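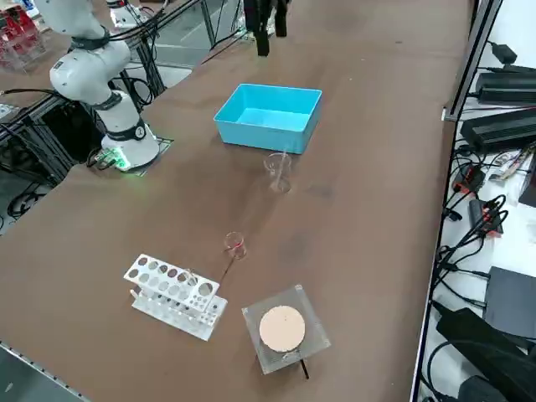

About Sarine

We help people run local elections and we help people vote in them. Sarine is a small company based in the town of Ibarra, and most of our week goes to poll worker training, plain-English voter guides, and the kind of phone call that starts with "I have a ballot question and I feel silly asking it." Please ask it! We love those calls.

School boards, water districts, library levies, town clerk races, the bond measure on the back of the ballot that half the town skips — that's our territory. We don't work on campaigns, we don't endorse, and we don't take money from candidates, parties, or ballot committees. Our clients are town and county election offices, plus a few libraries and high schools that want help getting new voters ready.

How we started

Precious Navarro worked eleven elections as a poll worker and then as a chief judge before she wrote her first training booklet. The one she'd been handed was sixty pages of statute with a map of the parking lot stapled to the back. Hers was twelve pages, with large type and a tab for each thing likely to come up: voter not on the list, voter at the wrong place, voter who spoiled a ballot, printer jam. The clerk in Ibarra made copies for every polling place that October, and by the next spring two neighboring towns had asked for their own.

Shafiq Paul came on to lay out the booklets and ended up building most of what we now call Zunel, our training course. It's four hours in person, with a break for lunch, and nearly all of it is practice. You check in a pretend voter. You fill in a provisional envelope, wrong the first time, usually, and then right. You close the polls and reconcile the count with a partner from across the table. So far 878 people have finished the course, and we're so glad to see a lot of the same faces come back for the refresher.

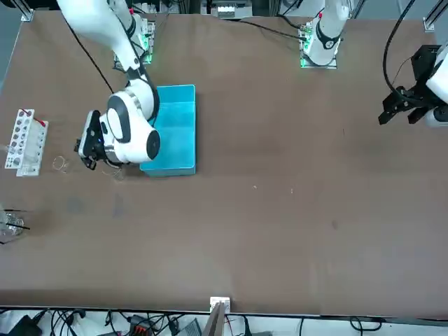

Two white robot arms and a blue tray on a brown tabletop.

What we do now

Zunel training. We come to you. Groups of up to thirty work best, and we'll split a larger one into morning and afternoon. The booklet is rewritten for your state's rules and your equipment before we show up, and your clerk signs off on every page.

Voter guides. Each guide lists every race and every measure on the ballot, in ballot order, with what the office does, how long the term is, and what a yes or a no would change. We've written up 158 local measures to date, including one about beekeeping setbacks that took us three drafts and a very patient town attorney. Candidates get the same questions and the same word limit. If someone doesn't send answers, we print "No response received" and leave it there.

Skister. This is our look-up page. Type in an address and you get your polling place, its hours, where the accessible entrance is, and a sample ballot you can print. It works on old phones and slow connections, and there's no account to make. Skister doesn't keep the address you type.

Results nights. For towns that want it, we sit with the office staff while returns come in and help them post numbers in a form residents can follow: precincts in, ballots still to be counted, when the next update is coming. It's late and there's a lot of pizza and we wouldn't miss it.
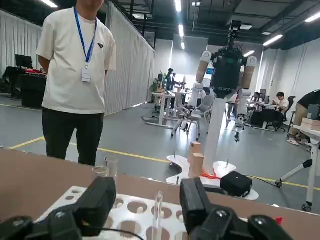 Words by Rhea Mangubat, guides editor

I joined Sarine after nine years of covering town meetings for a weekly paper, and I still write the way I did there, for somebody reading at the kitchen table with ten minutes to spare. Every guide goes past two outside readers before it's printed. One of them should already know the subject and the other shouldn't. The second one catches more.

Last fall we printed 4000 copies of the Ibarra guide and then, the same afternoon, found that we had the wrong term length for library trustee. Six years, it should have been, and we'd put four. We printed a correction slip, and the whole office folded slips into guides until after dark. Since then there's been a separate check for dates and term lengths, done by someone who hasn't read the rest of the guide. If you spot a mistake in anything of ours, write to me. Corrections go on the front page of the site with the date, and they stay up.

People ask how we stay neutral when we live here too. We vote, and we have opinions, some of them loud ones about the roundabout. They stay out of the guides, and the outside readers are picked partly because they disagree with each other.

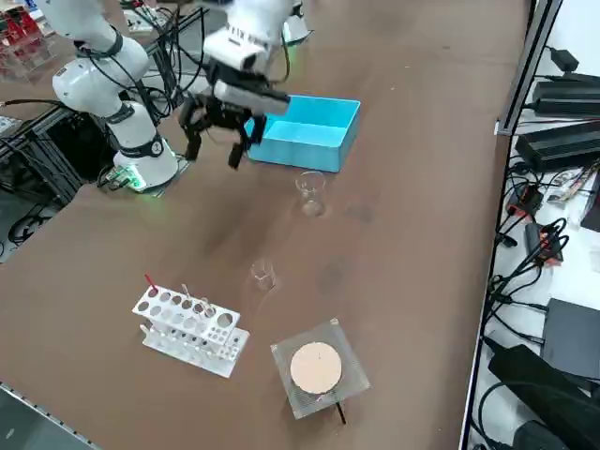 Who we are

Precious Navarro, founder. Runs the company and still teaches at least one Zunel session a month.

Shafiq Paul, training and design. Keeper of the booklets.

Rhea Mangubat, guides editor.

Sotiris Drakos, Skister. Talks to county offices about address files and precinct lines, and fixes them when they move.

Idun Hellström, schools and libraries. Runs our mock elections, where students staff the tables, vote, count, and — if we're lucky — demand a recount.

Working with us

A single Zunel session for a town with fewer than 500 registered voters is free, travel included. Everyone else gets a written quote, and our rates are the same for every office in the state. Guides need ten weeks from the day the ballot is certified for translation and print, or six for a web-only edition, so call early.

We're always looking for outside readers, too. You need to be willing to mark up a draft in a week and tell us where you got lost. Use the contact form and put "reader" in the subject line.

Page last updated June 10, 2023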